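Druneo Table Linen Rental: Frequently Asked Questions

How far ahead should I reserve?
For most of the year, four weeks is enough. For August weddings we ask for three months. If your date is closer than that, send us the form anyway and we will check what is in the building.

What is the smallest order you take?
Four tablecloths, or the same value in napkins and runners. Pickup orders at the Cusitz warehouse have no minimum.

What size cloth do I need?
Measure the table top and the height from the floor. For a cloth that reaches the floor, add twice the height to the length and twice the height to the width. For a shorter drop, decide how far the cloth should hang and add twice that number instead. Most people want the cloth to stop just above the seat of the chair. Round tables work the same way, using the width across the middle.

Do you carry patterns or only plain colors?
Both. Plain cloths come in white, ivory, sage, slate and navy. The patterned lines are Hà, which is a set of leaf and flower prints on light grounds, and Grostano, which is a woven check. The full list has 197 items and is updated when something is retired. Colors on a screen are never exact, so order a swatch if you need to match something.

Can I order swatches?
Yes. Up to three swatches are free and go out by regular mail. After that there is a small charge for each one. You do not need to send them back.

Will a patterned cloth look too busy with colored glasses or a patterned wall?
It depends on how pale the cloth is. A light print with small motifs usually sits quietly under colored glassware, even in a room with printed wallpaper. A dark print with large motifs will take over. Try the swatch in the room itself, in the evening if your event is in the evening.
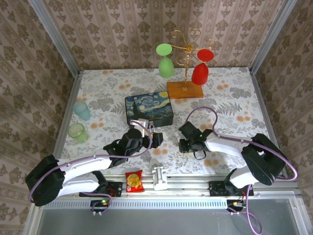

One customer wrote in to say that she had put a leaf print on the gift table only and kept the dinner tables plain ivory, and that if she did it again she would use the print on every second table, as the gift table ended up looking like it belonged to a different party. We have passed this on to several people since then. Mixed orders are priced the same as single-pattern orders.

Are the cloths ironed?
They are pressed and folded. Polyester cloths can go straight on the table. Cotton cloths will show fold lines, and you may want to go over them with a steamer once they are in place. Cotton on hangers is available for local delivery only.

Do I have to wash anything before I return it?
No. Please do not wash, bleach or spot-treat the linen. Shake off crumbs and food, let any damp pieces dry, and put everything in the bag it came in. Damp cloth left in a closed plastic bag will mildew, and mildew does not come out.

What counts as damage?
Food, wine and ordinary grease are expected and cost you nothing. Candle wax, burns, tears, permanent marker and mildew are charged at the replacement price shown on your order. Missing napkins are charged one by one.

Can I use pins or tape?
Safety pins are fine on polyester. Use clips on cotton. No tape, glue or staples on anything.

How does delivery work?
We deliver within 100 miles of Cusitz. The driver brings the order to the door and does not set up. Someone has to be there to sign. Farther out, we ship by ground, and a return label is in the box.

When is everything due back?
By noon on the third day after your event. If you are running late, call before noon and we can usually extend by a day. Without a call, a late fee is added for each day.

Can I change or cancel?
You can change quantities up to four weeks before the event. Cancel before that point and the deposit comes back in full. After that point we keep the deposit, but you can put half of it toward another date in the same year.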